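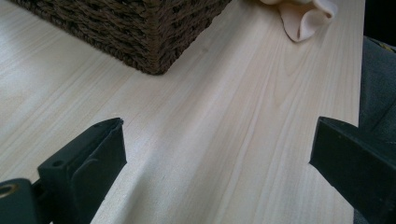

Woven basket and a cloth on a pale wooden tabletop.

Home | Kitchen | Laundry | Tips | Contact

February
By Holger Backlund

I don't believe in special wipes for pale wood. A damp cloth along the grain, then a dry one, does most of what the bottle promises. Lemon juice I'd leave alone – I tried it on a spare board for 2 weeks and saw no difference.

Dark baskets are said to stain light tables. Mine hasn't, but I lift it when I wipe, as grit under the weave will scratch. Shake it outdoors and go over the strands with a dry brush.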